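Pink leopard print panels round a marble-look table - how do I stop the pattern looking wonky in the corners?

Home & Craft Help > Walls and surfaces
Posted 12 February 2024 by Residberg

Hello all! I've fallen completely in love with a pink leopard print and I want to line three sides of a table nook with it, left, back and right. The spots are rounded and a bit heart-shaped, deeper pink on a very pale lilac pink, and they make me grin every time I unroll the stuff. The frame is silver aluminium rail and the tabletop is a beige marble pattern.

My trouble is the corners. I did a trial with one offcut and the spots either side of the join looked chopped about. Do I have to match the pattern like proper wallpaper? And would you keep the marble top, or go for plain white? My sister says two patterns is one too many, but I'm not convinced.

2 replies

Botond Farkas
Oh, keep the marble! I love this sort of combination. Beige and cream are so quiet that the pink gets to do all the shouting, and the veining stops the top looking like a slab of nothing. Plain white would be harsher, I think, and every crumb would show.

On the corners, please don't spend your weekend matching spots. With a scattered print like yours there are no lines for the eye to follow, so a spot sliced in half at the edge hardly matters. What does show is a gap. Put an upright rail in each back corner and let the panels finish against it - the silver makes a clean break between the two walls and you stop looking for the join altogether.
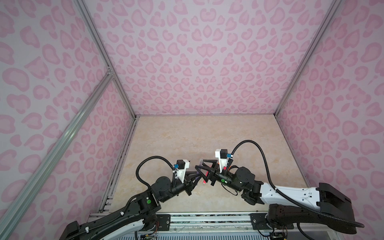
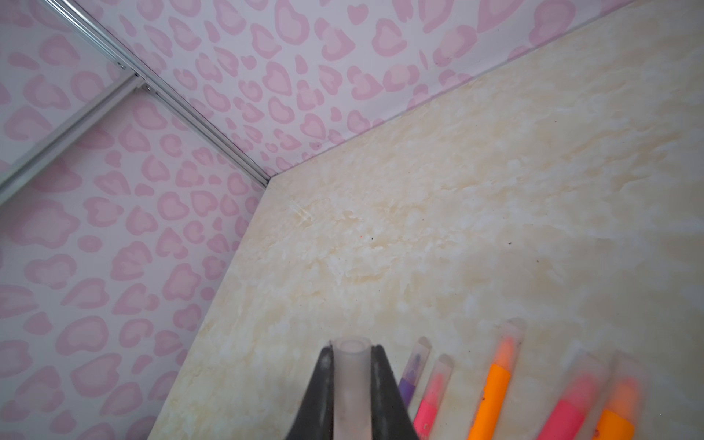
Do check that your print is the same way up on all three panels before you cut. I had 84 cm of a lovely print left on a roll once, turned it sideways to save money, and it bothered me until I ripped it down in April. Cut the back panel first, stand it in place dry, then measure the sides from it. Mine were 54 cm tall on paper and 8 mm short on one side in real life, as the table wasn't level! A soft pencil and a long metal ruler will do for marking, and a fresh blade for every panel.

If you're adding a sloping rail at the side, fit the bracket loosely, get everything square, and only then do the screws up tight. Have fun with it, and please come back and show us!

Mwakalinga
Agree about the marble. Wipe it with a damp cloth, nothing gritty, those tops mark easily. I'd go for a matt print too if you can get one, shiny pink next to a window is a lot.

Residberg
Thank you both! Matt it is, and the marble stays. I've told my sister. Off to find a longer ruler.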